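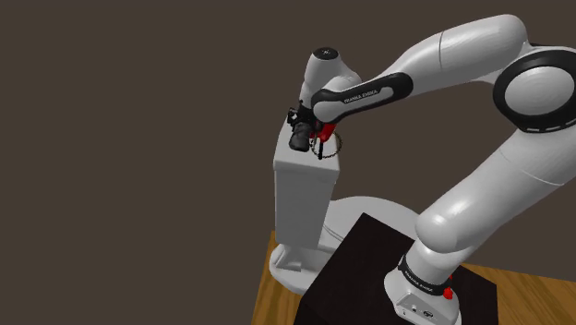

Cell operator, second shift - Nudutwood, Osum plant

Part of our small-parts line moved to robot arms in December. Hand loading at those stations has ended, and the people who did it now set up jobs, check parts and clear stops. We need one more person for this work.

You will run two cells, try out new jobs in simulation with our technician, and log every stop. There is still some lifting, up to 20 pounds. Shifts are seven hours plus a paid break.

No robot experience is needed. We train for four weeks at full pay. You should be comfortable with a touch screen and willing to say when a job is set up wrong.

Apply to Yavuz Yaman at the front office, job number 822, by Mar 7, 2018.

Recent openings
Forklift driver, Moriarty warehouse
Maintenance electrician, nights
Packing lead, Stiltov line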